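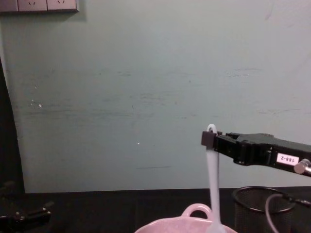
Stirring task, right arm holding the spoon over the pink bowl. Chest camera view.

Flostum bench recordings: data card

Version of 30 September 2024

Summary

Flostum is a two-arm build put together on a bench in the Brorkthorpe shared workshop. This card covers the first set of recordings made with it. The set holds 376 episodes across 5 kitchen tasks. All episodes were driven by hand through a pair of leader arms. No episode was produced by a trained policy.

Hardware

Two follower arms with parallel grippers, black finished. Arm labels are kept in the metadata under arm_id, in the form printed on the arm (188-2 for the one holding the spoon above). The fingertips are square blocks. Cables run outside the arm body and may cross the view at full reach.

The control software is Rundorance, our own fork, built from the August branch. Joint states and camera streams share one clock.

Tasks

stir: hold a spoon upright in a bowl and move it in circles
scoop: lift dry rice from one bowl to another
place_spoon: put a spoon into a mesh bin
pass: hand a spoon from one arm to the other
clear: move all items to the left side of the bench

Layout

episodes/ one folder per episode
meta/tasks.csv task name, operator code, result
meta/calib/ joint offsets for each session
tools/ scripts for playback and trimming

Each episode lasts up to 61 seconds. Longer takes were cut at the last full movement.

Known problems

The tabletop is very dark and the wall is pale. Automatic exposure favours the wall, so black parts near the table lose detail. Do not rely on colour alone to find the mesh bin.

In 13 episodes the gripper position reads slightly open while an object is held. These are marked grip_offset in tasks.csv. The motor values are correct; the zero point is not.

Bowls are often only partly in view from the chest camera.

Splits

No fixed split is supplied. Split by session, as neighbouring episodes share the same layout.

Related sets

Lã, the single-arm set from the same bench, uses an older joint order. Run tools/reorder.py before mixing the two.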